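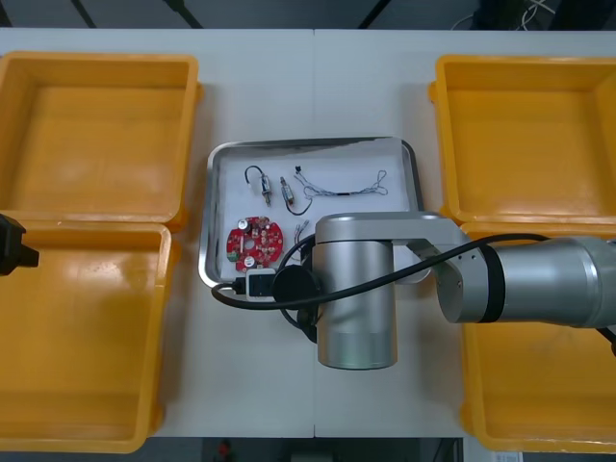 Progress report, May
Plovell Street house, interior inventory and sale prep
From: Rasa Vaher
To: Clurovholm property office

Where we are

Kitchen and den finished. Upstairs about half. Basement not started, waiting on the key to the side door, the one you mailed doesn't turn. Please send another or tell me to call a locksmith.

Rooms done so far are written up on the room sheets, which went over last night. Ignore the first version, it had the hall carpet listed twice.

Kitchen

Wall oven, cooktop and range hood all original to the house, all avocado. Oven heats. Left front burner doesn't. Cabinet doors are fine except the one over the fridge, hinge is gone. Linoleum has a burn by the back door, size of a saucer. I'd leave it. Rawat quoted for a patch and the match was poor.

Intercom: the wall panel lights up but no sound upstairs. Rawat's electrician will look at it when he does the hall dimmer. Same visit, no extra call-out fee, I asked.

Den

Bar stays with the house. Sixteen feet of wood paneling had come away from the wall behind it, now refastened. The hanging lamp is wanted by the family so it is OUT of the sale, please take it off your draft listing. It's still in there as of this morning.

Upstairs

Pink bathroom is in better shape than anyone said. Tub has no chips. Toilet tank is a replacement and a slightly different pink, buyers will notice, say so in the listing. Wallpaper in the back bedroom is lifting along the ceiling. Glued down one strip as a test, will check it next week before doing the rest.

Found 30 spare tiles in the linen closet, still boxed. Staying with the house.

Money

Spent 47 percent of the prep budget. Most of that was the roof flashing, which we hadn't planned for. Cleaning came in under. Skitach want a deposit for the furniture valuation and I haven't paid it, need your OK first. Their invoice is attached to the room sheets.

Problems

Drapes. Cleaner won't guarantee the gold ones in the living room, lining is rotten. Either we sell as is or take them down and the room looks bare. I vote as is. Need an anwser before the photographer is booked.

Neighbor says the fence line is off by a foot or so. Have not measured. Probably one for your surveyor.

Next

Basement, once I can get in
Rest of the back bedroom paper
Skitach walk-through, they need around 20 days' notice so lets not sit on it
Final list of what stays and what goes, signed by the family

Receipts to follow. Best time to reach me is before 9 am, no signal at the house after that unless I stand in the driveway.

R.V.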